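Lasst die kleinen Hallen laut bleiben 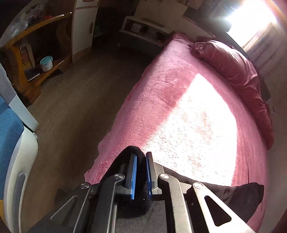 Rokeya Rathnayake findet, man müsse die zweite Basketballliga endlich aus den Schulturnhallen holen, sonst werde das nie etwas mit den Sponsoren und den Übertragungen. Sie schrieb mir das nach meiner letzten Kolumne, freundlich und ziemlich ausführlich, und ich habe seitdem jeden Tag darüber nachgedacht. Ich widerspreche ihr von Herzen.

Wer am Sonntag in Plokow war, weiß vielleicht schon, warum. 676 Leute passen dort hinein, wenn alle auf den Bänken zusammenrücken, und sie rücken zusammen! Die erste Reihe sitzt so dicht am Feld, dass man beim Einwurf die Knie einziehen muss. Man hört jeden Ruf in der Verteidigung, man hört die Trainerin von Gevmont, wie sie ihre Centerin zum dritten Mal auf die andere Seite schickt, und man hört vor allem diesen Moment, in dem ein ganzes Publikum gleichzeitig Luft holt, weil der Ball noch auf dem Ring tanzt. So etwas gibt es in einer Arena mit leerem Oberrang einfach nicht.

Das Spiel selbst war großartig. Gevmont lag zur Pause klar vorn und spielte einen Basketball, den man gern im Unterricht zeigen würde: Block, Abrollen, Pass in die Ecke, Wurf. Plokow hatte dem lange wenig entgegenzusetzen. Dann stellte die Heimmannschaft auf Zonenverteidigung um, plötzlich kamen die Pässe einen halben Schritt zu spät, und die Halle merkte es schneller als die Anzeigetafel (die übrigens wieder hakte, das linke Segment zeigt seit dem Herbst keine Acht mehr an). Am Ende fehlten Plokow 2 Punkte. Verloren also, und trotzdem blieb kaum jemand sitzen.

Natürlich hat die Gegenseite Argumente. Das Licht ist schlecht, die Kabinen sind eng, und wer nach der Pause noch einen Kaffee will, steht bis ins dritte Viertel in der Schlange. Auch die Liga will wachsen, das verstehe ich. Aber Badia ist vor zwei Jahren in die große Mehrzweckhalle umgezogen, und was habe ich dort im März erlebt? Gute Sicht, weiche Sitze, 500 Zuschauer, verteilt wie Krümel auf einem Backblech. Die Mannschaft spielte ordentlich. Es klang wie Training.

Mein Vorschlag wäre bescheidener. Neue Lampen, eine zweite Kaffeeausgabe, ein Kamerapodest über dem Geräteraum – und vierzig Stehplätze mehr hinter dem Korb, dort, wo jetzt die Weichbodenmatten lehnen. Das kostet einen Bruchteil eines Umzugs und macht die Sache lauter.

Am nächsten Spieltag kommt Nakamura nach Plokow, die schnellste Mannschaft der Liga. Ich bin eine Stunde vorher da. Frau Rathnayake, ich halte Ihnen gern einen Platz frei, erste Reihe, Knie einziehen.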